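Section 4. Setting up the cup-sorting trials (Darudia bench)

Read section 3 first if the wrist camera isn't calibrated yet. Everything below assumes it is. Takes a while the first time, quicker after that.

4.1 What this set-up is for

The Darudia runs test one thing: does the policy do better when it gets the wrist view only, or wrist view plus the fixed overhead view. Same bench, same cups, same start poses. Change anything else between conditions and the comparison is gone, so please don't.

4.2 Preparing the surface

1. Clear the bench. Wipe with a dry cloth, no spray — spray lifts the tape.
2. Check the blue tape grid. Press down loose ends. Small breaks are fine, leave them. The grid is for resetting by hand, the policy never gets its coordinates.
3. Don't re-lay the tape mid-batch. If a strip comes off completely, finish the batch without it and note it in the log.
4. Put the white tray down at its start mark, long edge along the tape.
5. Place cups from the layout sheet. Upright, open end up, unless the sheet says otherwise.

Note: layouts come from the Rashidi generator with seed 439. If your sheets show a differnt seed, regenerate.

4.3 Loading and starting

1. Power the arm, wait for the green status line.
2. Start the recorder before the policy. Other way round drops the first frames and the episode gets thrown out by the checker.
3. Load the checkpoint. Wrist-only or two-view, check the name twice.
4. Send the arm home. Gripper open.
5. Press Run. Hands off the bench.

Caution: keep clear of the fingers while they are powered. Screw heads on the plates will scratch you too, even at low speed.

4.4 During an episode

Watch the live wrist view on the left monitor. Most of what you need is there — how the finger sits on the wall of the cup, how far the cup is tipped, where the tray is relative to the grasp.
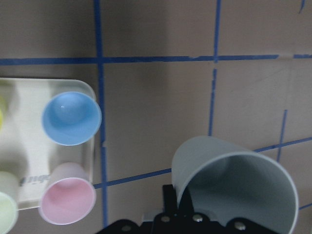 Time limit is 20 seconds per cup. The runner stops the arm on its own, no need to hit anything. Use the red button only if the arm is pushing into the bench or dragging the tray.

Scoring, one code per cup:

S — cup upright on the tray, released
T — on the tray but on its side
D — dropped anywhere else
N — never grasped

Rim hanging over the tray edge still counts as S as long as the cup stands by itself. Old Teltier protocol scored that as D, so don't mix the two sets of numbers. We re-scored the Teltier set under the new rule, use that version.

4.5 Resetting

1. Arm home, gripper open, wait for idle.
2. Cups off, tray back to its mark.
3. Next layout sheet.
4. Recorder on again. Easy to forget.

4.6 Batch sizes and what we have so far

Training set is 2,000 teleoperated episodes. Evaluation is 300 per condition. Don't stop early because one condition looks better, finish both.

So far the two-view policy does better on first grasp. Placing is about even. Our guess is that a held cup blocks a lot of the wrist view just when the arm is lining up, and overhead helps less than expected because the arm shades the tray. Not tested yet. The masking runs in section 6 are meant to settle it.

Note: no claims about new cup shapes from this data. All cups in the set are the plastic ones.

4.7 Common problems

Arm stops at home and won't start — recorder isn't running, or last episode wasn't closed.
Wrist view frozen — reseat the cable, then recalibrate (section 3). Bin the epsiode.
Grasp always off to one side — finger plate loose. Power down, tighten, recalibrate.
Upload stuck — leave it, Dreltedora retries by itself overnight.

Last changed 30th August. Masking runs start in October, section 6 will be filled in before then.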